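Brurnel open day, quick notes

13 Jul 2026

Back from the Brurnel open lab, writing this up before I forget it all. Went for the planning software and mostly got what I came for. Parking awful, coffee fine.

First stop was the wire handling bench. Small blue board, red wire, one gripper. Sounds dull, wasn't. Their planner is called Terkine and it treats the wire as a chain of short segments, replans at 17 Hz. Gripper pose is the easy bit, they said, the free end is where it all goes wrong.

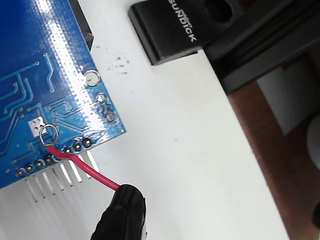
Red wire and bare loop against the blue board, wire bench.

Perception is a seperate process, Stefanou. Trained on 2,000 labelled frames, over 310 of those just glare off solder mask. Asked if they'd tried polarizers. Yes, in February, lost too much light. 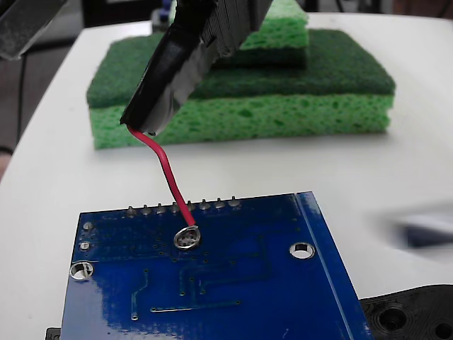 Contact is all done from force, no vision for the last 2 mm. Makes sense to me, the pads are tiny and the fingertip is a big dark blob in the way. Would of liked to see the force traces live but the plotting tool was down. They log everything to Plodell, which does replay and lets you scrub back through planner state at any tick. Best thing I saw all day, want it for our own cell. 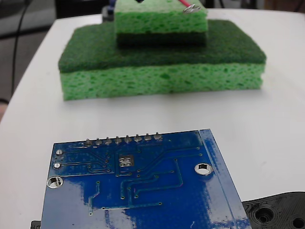 Blue board, green sponges and the ring terminal on its red wire.

Still to chase: licence terms for Plodell, and whether Terkine runs without their controller. Got two different answers on that.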